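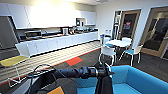 Arnadow Lunch List
Subject: Re: [lunch] Is it still worth packing your own?
Message 2868 in the archive

Someone in Flunley wrote:

> I have been packing my lunch since February and I am about ready to quit. I started
> because the sandwich place downstairs wanted more for a turkey club than I used to pay
> for a pair of shoes. I told myself I'd save a pile of money. What I have done instead
> is buy a stack of containers, lose the lids, buy more containers, and eat the same
> chicken and rice until I dream about it. By Thanksgiving I will be part rice.
>
> Also, everything tastes like the container by noon. Also, I get hungry at 10:15 and
> eat it then, and at 1:00 I go downstairs and buy the turkey club.
>
> So, a real question for the old hands. Is it worth it? And if you say "meal prep" to
> me I will unsubscribe.

I won't say it. I don't like it either. It sounds like something done to you before surgery.

I've been carrying my lunch to work for most of my adult life, through four jobs and one stretch of self-employment when I carried it from the kitchen to the other end of the kitchen. So I feel qualified to tell you that the money argument is a trap. You do save some. I kept receipts for a whole year once, all 52 weeks, in an envelope marked LUNCH, and at the end of it I had saved enough to replace the alternator in my car, and that was the only fun I had with it. If savings are what's keeping you going, you'll quit the first time it rains and somebody orders pizza.

What kept me at it was the 55 minutes. That's how long my lunch break was at the Sondness office, on paper, and if I went out for food I spent most of it standing behind people who had never seen a menu before. With a lunch in my bag I got the whole break. I read a lot of paperbacks in those years, most of them bad, and I don't regret a page.

Now, your chicken and rice. I have nothing against chicken or rice. I do think you've made the classic beginner's mistake of cooking a week of lunch in one evening while you're full. A full person has no sense of what a hungry person wants. You stood there on a comfortable stomach and signed up your future self for five helpings of the same beige thing, the way people sign up for a gym.

Cook too much dinner instead. That's my entire system. If you're making chili, make more chili. Put the extra away before you sit down, or you'll eat it standing at the stove at 9 p.m. and tell yourself it didn't count. Some nights there's nothing left over and the next day you have a cheese sandwich, and a cheese sandwich is a perfectly good lunch that has been treated very unfairly by the press.
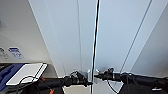
The container taste is a real thing, and I'm glad somebody finally brought it up, since the last time I did I got three replies telling me to rinse with vinegar. I rinsed with vinegar. My soup tasted like container and vinegar. Glass fixes it. Glass also weighs as much as a small dog, so I keep it for anything with tomato or garlic and put the dull stuff in plastic. I own one good food jar, an Imai, dented, with a lid that only opens for me. I've had it longer than I've had my opinions about mayonnaise.

About lids. There was a long fight on this list a while back over whether to store them on or off. I was on the "off" side and I was wrong, and I'm saying so in public. Lids on. Yes, it takes up the whole cabinet. The cabinet wasn't doing anything important.

The 10:15 problem is the one I'd take seriously. You aren't weak, you're under-breakfasted. Or you are weak, like me, and you need a decoy. Bring two things. The decoy is small and right on top: crackers, an apple, a boiled egg if you have no close friends at work. The lunch goes at the bottom of the bag, under something annoying, like your sneakers. I've beaten myself this way for years. I'm not that hard to beat.

A few more things I've learned, in no order and with no science behind them:

Salad is fine if the dressing rides separately. Dressing that says it's sealed is lying to you. Put it in its own bag, then put that bag in another bag, then accept what happens.

Noodles drink whatever you put them in. By lunchtime you have a brick with a flavor. Pack the broth on its own or learn to like brick.

Fish. I know. I love it too. Eat it cold, eat it outside, and carry mints.

Leftover pancakes rolled up with peanut butter are better than they have any right to be. I was embarrassed the first time. I've gotten over it.

Never pack anything you're "trying to get used to." Lunch is the one bright spot between the morning and the afternoon, and you can work on your feelings about beets at home.

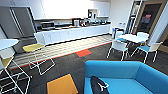
I'd also let go of the idea that it has to be every day. This seems to be where people come apart. They go at it like a diet, they slip once, and by the end of the week the bag is in the trunk with the umbrella and the jumper cables. I aim for four days out of five and count three as a good week. On the off day I go to the lunch counter across from the Sondness bus station and have the grilled cheese with pickles, and I enjoy it more than anyone should enjoy anything in that part of town. When I ate there all the time I barely noticed it. I used to complain about the pickles.

You might try that with your turkey club. Pick a day, go downstairs, pay the shoe money, and eat the thing with your full attention. If it's still good, wonderful, you have something to look forward to. If it's only all right, well, you've learned that too, and it'll be easier to walk past it the rest of the week.

One last point, on the cost of all those containers. Don't add it up. I did, once, for this list, and stopped at 80 dollars with a shelf still to go. I've since decided they're furniture.

To the person who asked off-list for the bean thing: one can of white beans, one can of tuna, half a red onion cut up small, lemon, olive oil, more black pepper than seems polite. Make it the night before. The onion calms down overnight. If you don't have a lemon, vinegar works, and yes, I do see the irony, and no, it doesn't taste like container if you use a jar.

And would whoever has the list's copy of the sandwich book please mail it on to the next name on the slip? It's been in Flunley since last fall. I'm not accusing anybody. There are just a lot fewer of you in Flunley than there used to be.

Off to find out what I packed today. I did it half asleep, and the bag is heavier than I expected.

--
You're getting this because you joined the Arnadow Lunch List. To leave, send a message with "leave" in the subject line. Please trim your quotes when replying.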